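Print this post | E-mail this to a friend

11 Sep 2021

So we're at 30 good ones, and the goal before Rosalie gets back is 40! I know that sounds tiny (it is tiny) but each example means somebody driving the arms through the whole job start to finish, and if you fumble in the middle you toss it and go again. I did 5 yesterday before my wrists gave up.

We've moved on from stacking blocks, thank goodness. The new batch is all whiteboard stuff: hold the board, write a short phrase, let go. Wondimu wanted long sentences and Darcy wanted single letters, so we settled on two-word commands, which at least look nice in the log.

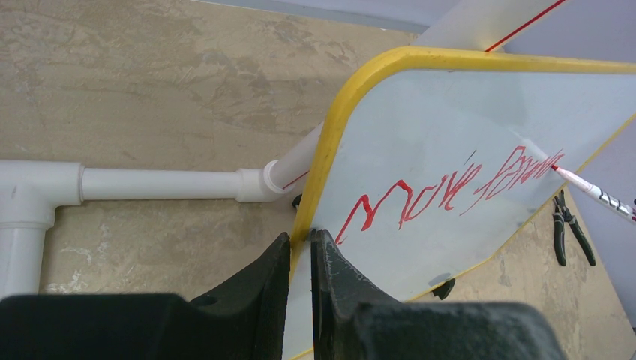 My big worry is that everyone's examples look too much like their own. Ebise is slow and careful and keeps her letters level, while mine go wandering uphill. Wondimu says that's great, the model should see both, and I'm choosing to believe him because it means I don't have to redo mine. We do agree on one rule now: if the pen skips, keep going. Back in March we threw all of those out, and then the thing we trained froze up every time a stroke came out faint. Lesson learned!

Next up is erasing, and I have no idea yet how hard to press. If you've done any of this with a softer grip than ours, please leave me a comment, I'd love to hear how it went.

Print | E-mail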